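1 min read

Storing wooden chopsticks

drandance: Mine go fuzzy at the tips after a few months. I paid 344 for the set at Coughlan and want it to last. Oil or no oil?
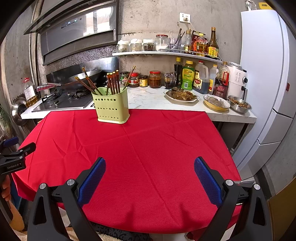

Red tablecloth, kitchen behind.

nmcgrath: No oil. Hand wash, dry the same day. I also stopped soaking them -- that ruined my last set.

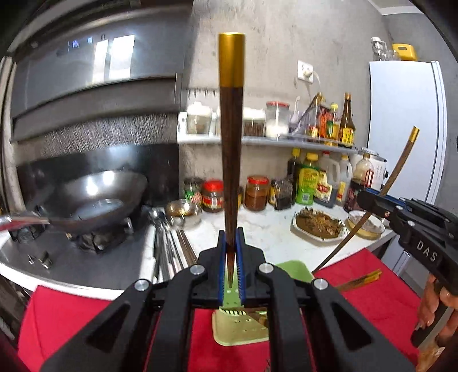

Soaking swells the grain, and then the tips split.

rurard: Disagree about oil. A little mineral oil in August and mine are fine.

drandance: Do you keep them in a drawer? 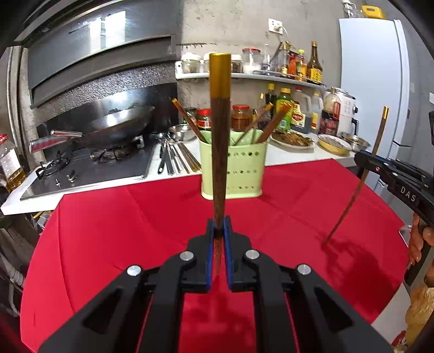

nmcgrath: Drawers hold damp. I'd stand them up somewhere with air. A green plastic holder with small diamond holes like that one is good for it, gold caps up.

rurard: Drawer works for me.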